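11th January — Priten, right hand

Picked up where Luuk left off. The thumb has been lagging on close since we swapped its cable, so I re-tensioned it (2 turns, then backed off a hair) and reran homing from scratch. First try faulted out at count 58, which was my own fault, I'd left the old limits file loaded! Second try went through fine.

Milagros wants the wrist camera offset left alone until the Gradlow visit in March, so I didn't touch it.

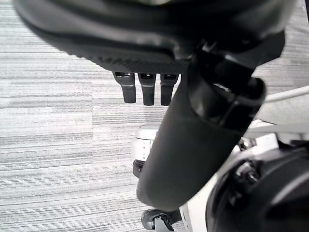 Thumb alignment is still what bugs me. Kosmas thinks the bracket shims are too thick and I'm starting to agree with him. With the fingers hanging straight down over the carpet, the thumb comes in at a diagonal and there's only a narrow gap between it and the nearest finger — I'd like more room there before we go back to full-speed closes. Will try the thinner shims from drawer 8 tomorrow.

Bram, if you need the hand before then, keep it at half speed please.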